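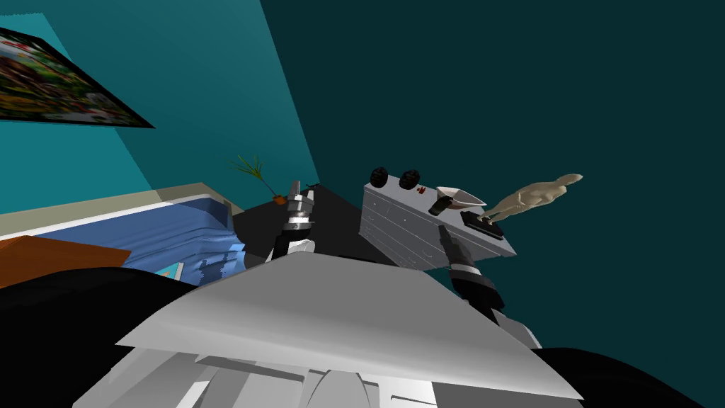 Minutes, Waneo Quilt Guild, March meeting. Weronika Lis opened at 6:30 and went straight to the raffle quilt, and what a good talk it was! We have 311 blocks in hand out of the 400 we asked for, and the sewing is lovely. Edmund Szulc wants a strong plain border. He likes bright teal next to a much darker teal, like the two walls in the bedroom picture, with blue bedding and a cream headboard to show how the colors sit together. Most of the room agreed. Weronika would still like a thin line of red in there somewhere.

Backing fabric: Kaczmarczyk can hold a full bolt for us until the end of the month. Edmund will call them.

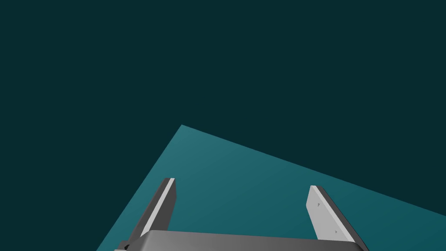

He will also ask if they can cut the binding strips, as last year's took us three evenings — fun evenings, but still.

Money: $2,937 in the account after paying Rorkar $394 for the longarm service. Approved.

Dorkness show: we got the corner space again! Setup starts at 8:00 a.m. Bring your own clamps, and please put your name on them.

Closed at 8:15. Pie after.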